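Accueil – Nature – Sciences – Histoire – Jeux
Dernière mise à jour : mai
Publié un samedi, par la rédaction de Zallia Junior

Comment naît le marbre ?

Le marbre commence par du calcaire. Cette roche se forme souvent au fond des mers, avec des coquilles et des squelettes d'animaux minuscules. Quand ils meurent, leurs restes s'entassent. Peu à peu, la boue devient dure.

Ensuite, les mouvements de la Terre enfoncent le calcaire en profondeur. Il y fait très chaud et la pression est énorme. La roche ne fond pas, mais ses grains changent de forme et se serrent les uns contre les autres – on dit qu'elle se métamorphose. Il faut des millions d'années.

Un marbre très pur est blanc. Les autres couleurs viennent de ce qui était mélangé au calcaire : l'argile, le fer ou des restes de plantes. Le fer donne souvent du jaune, du rouge ou du brun. Les veines, elles, sont souvent d'anciennes fissures remplies par des minéraux. 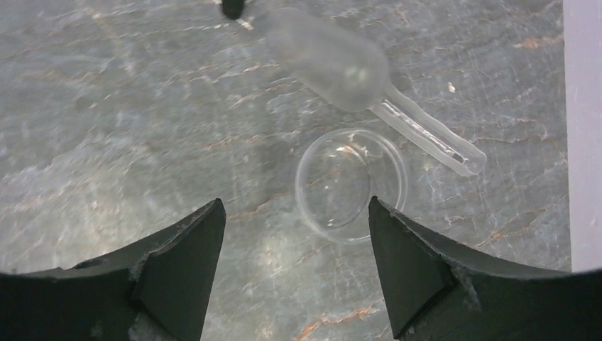

Photo : Zallia Junior

Sur un marbre gris, on peut voir de fines veines blanches et des traînées couleur rouille.

Pour sortir le marbre de la montagne, on le scie avec un câble garni de diamants. À la carrière de Timetcombe, un bloc peut peser jusqu'à 99 tonnes. Il est ensuite coupé en plaques, puis poli pour briller.

Attention au citron et au vinaigre – leur acide attaque le marbre et laisse des taches mates.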